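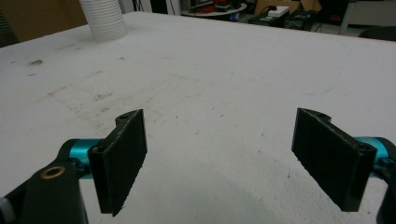
Clulico packs and supplies disposable cups for offices, clinics, school cafeterias and small events. We started with one shelf of stock and a phone line, and cups are still most of what we do. Walk up to the big table in our Pindgate workroom and you will usually find something like the tall stack of white plastic cups at the back left, next to the brown cardboard. The white top has its share of gray smudges and scuffs. We handle cups on it every working day and it gets replaced when Ese says it gets replaced.

The company was founded by Shamim Sethi and Ese Olaniyan, who had both worked in restaurant supply and were tired of telling small customers that the minimum order was a full pallet. A dental office does not need a pallet of cups. Neither does a church supper. Our smallest order is one sleeve of 100, and it ships at the same price per cup as the second sleeve and the third.

What we sell

We carry cold cups in white and translucent plastic, lids to fit most of them, and a short line of paper cups for hot drinks. Our own line is called Plullico. It comes in five sizes, all made to stack straight and come apart one at a time. If you have ever stood at a water cooler pulling on two cups that would not separate, you know why people ask us about this. Ventura is our heavier line, meant for places that serve ice.
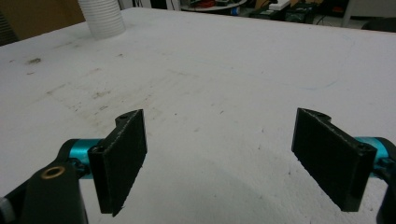
The white tabletop in the Pindgate workroom.

How we check stock

Anju Ahuja runs the workroom. Cups are pulled from each carton that comes in and looked over for cracked rims, bent sides and bases that rock when the cup is set down. They are also stacked and unstacked. A carton with a bad sleeve in it goes back to the supplier, and we do not sell seconds. Customers sometimes ask if we can let them have the rejects cheaply for craft projects. Sorry, we can't, they are gone by the end of the week.

Anju likes a plain surface with nothing else on it for this work. A cup that leans shows up quickly on a flat white board.

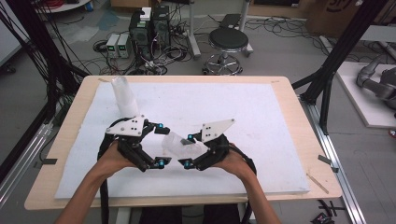 Two translucent cups at the work table, one upright and one on its side.

Who we are

There are five of us. Shamim handles purchasing and Ese handles shipping and the building. Anju has the workroom. Oluwaseun Idahosa answers the phone and most of the email, and Omolara Shehu does the accounts and sends out the sample packs. As of October 28, 2018, we have 757 customers on our regular delivery list, most of them close enough that we drive the order over ourselves.

Visits and samples

You are welcome to pick up orders at Pindgate. Please call first so that it is packed when you get here. Sample packs are free and hold one cup of each Plullico size with a lid. Ventura samples are sent on request.

We close for the last week of December. Orders for New Year's events should reach Oluwaseun before then.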